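Häufige Fragen zum Verleih

Gendeck verleiht Spielzubehör an Privatpersonen und Vereine: Lenkräder, Pedale, Controller und Brettspiele.

Wer kann ausleihen?
Alle ab 18 Jahren mit gültigem Ausweis. Vereine benennen bitte eine Kontaktperson, die abholt und zurückbringt.

Wie lange darf ich ein Gerät behalten?
Die Leihfrist beträgt 30 Tage. Einmal verlängern geht online, solange niemand vorgemerkt ist. Brettspiele lassen sich nicht verlängern.

Was kostet das?
Der Jahresbeitrag liegt bei 36 Euro. Für Lenkräder und Pedale kommt eine Kaution von 80 Euro dazu, die wir bei der Rückgabe bar oder per Überweisung erstatten.

Wie reserviere ich?
Über das Konto auf der Website. Reservierte Geräte liegen eine Woche an der Ausgabe bereit – danach gehen sie an die nächste Person auf der Liste. 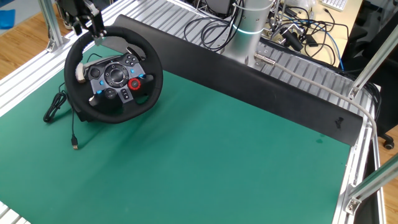
Lenkrad mit Tasten und Steuerkreuz auf der Nabe

Passt das Lenkrad zu meiner Konsole?
Das hängt vom Modell ab. Die unterstützten Systeme stehen im Katalog beim jeweiligen Gerät. Bitte vor der Abholung prüfen, wir tauschen am selben Tag nur bei freiem Bestand.

Gibt es auch Brettspiele?
Ja, mehr als 200 Titel. Bitte vor der Rückgabe das Material nach der Liste im Deckel durchsehen und fehlende Teile melden.

Was passiert bei Schäden?
Normale Abnutzung kostet nichts. Bei Bruch oder Verlust verrechnen wir den Zeitwert mit der Kaution. Bitte nichts selbst aufschrauben.

Wo gebe ich die Sachen zurück?
In Bravgate an der Ausgabe oder in der Filiale Pacheco. Die Filiale nimmt keine Pedale an.

Haben Sie im Sommer geöffnet?
Im Juni ist nur die Ausgabe in Bravgate besetzt. Fällige Rückgaben für Pacheco verlängern sich in dieser Zeit automatisch.

Stand: 14. April 2026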